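Ticket 479: Raffle export from Biva stops before the last rows
Status: Solved
Opened: 3/22/22
Product: Biva desktop, list module
Site: Skorkby hall

Dear support, I want to export our raffle list from Biva to a spreadsheet. The list has 1,874 entries, but the file contains only 600. There is no error message. I tried it 3 times, also after a restart of the computer, and the result is always the same. The draw is in April, so we still have some time.
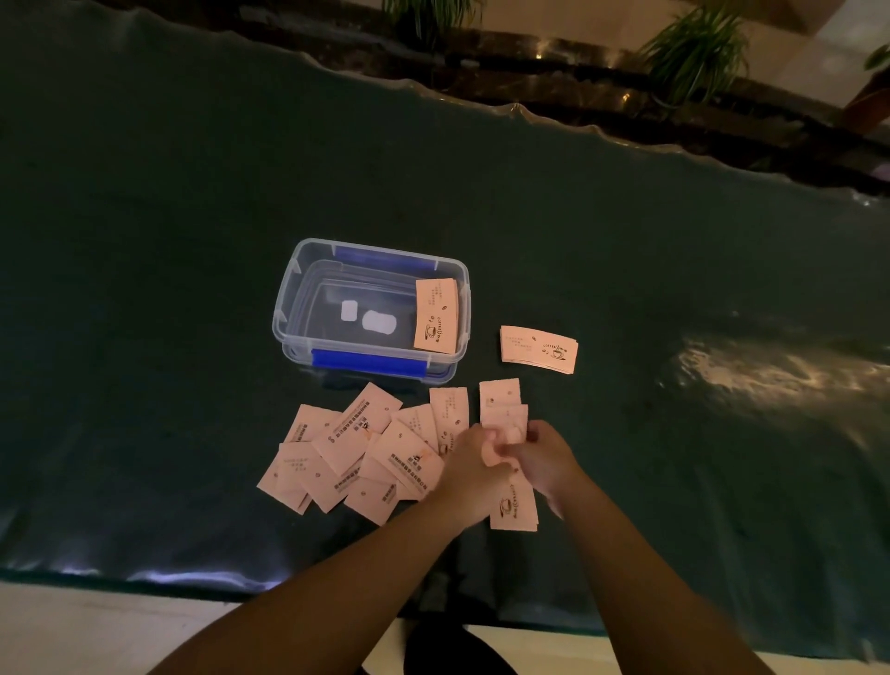 Which version of the program is installed?
The one that came with the Plidberg update, and the language is set to Portuguese.

Thank you for the information. Please open the entry directly after the last exported one and look at the name field. Then send us the text exactly as it is written there.

I looked. The surname is Magalhães, and behind it there is a strange square sign. I think the name was pasted from an e-mail. When I delete the square and type the name again, the export continues to the end.
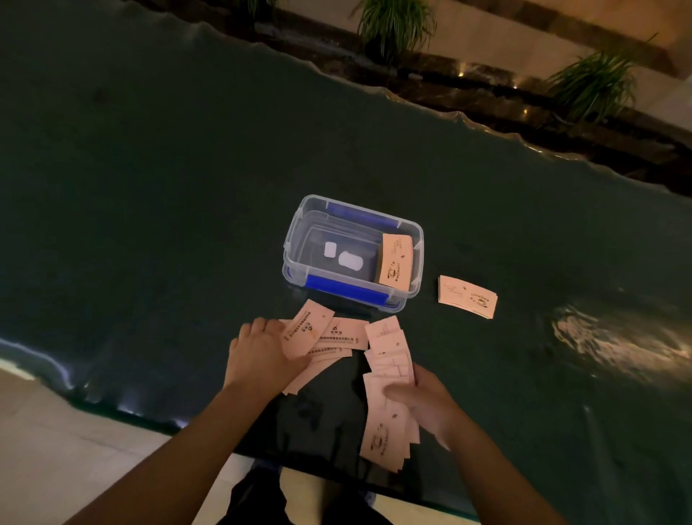

Pink paper tickets and the clear box with blue latches

We could repeat the fault with the same sign in a test list. Until the correction is ready, please choose "Clean text fields" before each export. Letters such as ã are safe and will stay.

I did this today and all entries are in the file. You can close the ticket. Thank you for the patience with my English.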